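Robotic order bagging

Robotic order bagging is the use of robot arms to put small, mixed goods into a carrier bag, normally at the end of an order-picking line or behind a shop counter. It is one of the last parts of small-parcel and grocery work to be automated, and the results so far are modest. Suppliers present it as a way of relieving staff of dull, repetitive work. Evidence that it does so is thin, and most of it comes from the suppliers.

The term covers only the filling of soft or semi-rigid bags. Box packing, where the container holds its shape and the goods are often all the same, is older and a good deal more reliable.

Background

Machines that fill bags with a single product have been common in food factories for decades. They work because every item is the same and the bag is formed around it. An order from a shop or a canteen kiosk is another matter. It may hold a packet of crisps, a pouch of sweets and something in a tray, and the customer expects a bag that can be picked up and carried away.

Early trials got round this by having a person open the bag and a machine drop the goods in from above. Staff tended to dislike the arrangement, as it left them with the fiddly half of the job and set their pace by the machine's. Two-armed stations were offered as the answer. In principle one arm can steady the bag while the other fetches the goods, and the person is free to do something else. What that something else might be is rarely set out in the sales material.

Method

A typical station has a pair of arms fixed to the near side of a table, with the bag towards the back and the goods loose in front of it. Cameras look down on the table, and smaller ones are often carried at the wrist. Most current systems are trained from recorded examples in which a human operator guides the arms through the task many times over. 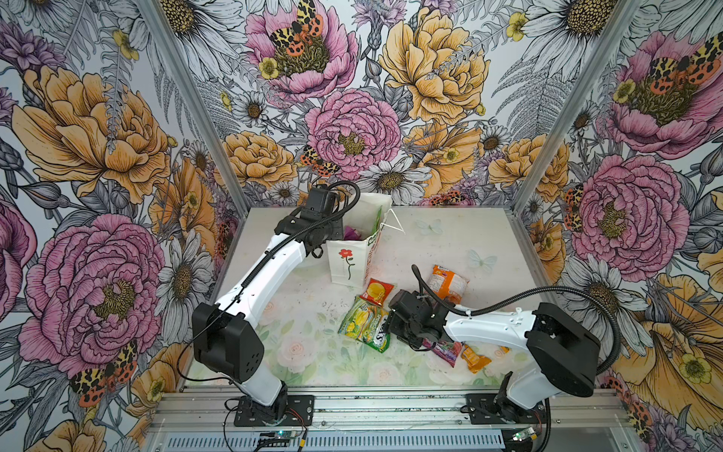 A two-armed bagging station with snack packages and an open paper bag.

Snack packets are a popular choice for demonstrations. They are light, cheap and brightly coloured, and a dropped one costs little. Critics point out that this flatters the machine. A real order contains bottles, eggs, hot food and things that must stay upright, and a success rate measured on sweets says little about any of them.

The bag itself causes much of the trouble. Paper creases, leans and slides, and the opening narrows when a side is pushed in. A gripper that holds the edge too lightly loses it; one that holds too hard can tear it. People correct for this without thinking, usually with the flat of the other hand. Handles are a further nuisance, as they can fall across the opening or catch on a finger.
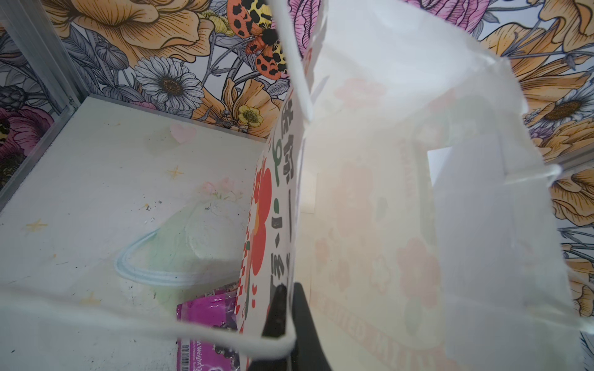 A gripper finger at the paper near the lower corner of a bag, seen from close range.

Speed is seldom given on the same terms as a human packer's. Published times often begin once the bag is standing open and end when the last item is in, leaving out the fetching of the bag, the clearing of dropped goods and any restart.

Effects on staff

The best-known account of the work is that of Mercedes Carhuamaca, a former shift leader at the Kaltton fulfilment depot, where 2 bagging stations were installed on a floor employing 300 people. Her notes, later circulated by the staff side, record that no packing jobs were lost in the first months. The jobs did change. Packers were moved to feeding the stations, picking up what had fallen and checking finished bags, and the small talk across the packing bench went with the bench.

She also noted that the checking role was graded lower than packing, on the grounds that the machine was now doing the skilled part. Management disputed her reading and said the grading was under review. No outcome was published.

Torkiron, which supplied the stations, gave a target of 2,000 bags a shift. Carhuamaca's notes put the clearing of a stoppage at up to 15 minutes when a technician had to be called, and argue that the target could be met only if packers quietly bagged the awkward orders by hand. Those bags were counted as the station's output.

Supporters reply that packing by hand causes sore wrists and shoulders, and that even a slow machine takes some of the strain. This is a fair point, though it depends on what staff are given to do instead. Standing beside a machine and bending for dropped packets is hard on the back.

Training the machines has also created work of its own. Operators guide arms through the same short task for hours, and their job titles and pay vary widely. At Geerts, a contract packing firm, the role was first filled by experienced packers and later opened to temporary staff. Whether the people whose movements are recorded should have any claim on the result has been raised several times and settled nowhere.

Adoption

Take-up remains small. Pumedel, a chain of station kiosks, ran a trial from April and went back to hand packing for its evening trade, keeping the arms for pre-ordered snack bags. It described the trial as a success.

Related articles

Box packing
Carrier bag
Order picking
Repetitive strain injury
Teaching by demonstration
Two-armed robot

Reader comments (3)

benchend: The bit about hand-packed bags going on the machine's tally is spot on. Same at our place, and the screen by the door still shows the total every morning.

R. Tolley: A bit harsh on the suppliers, I think. I packed for years and my wrists are ruined. I'd have taken the checking job gladly, lower grade or not.

oddlots: Could someone add a section on bags with flat bottoms versus folded ones? Makes a huge difference to whether they stay up – at least when I'm doing it.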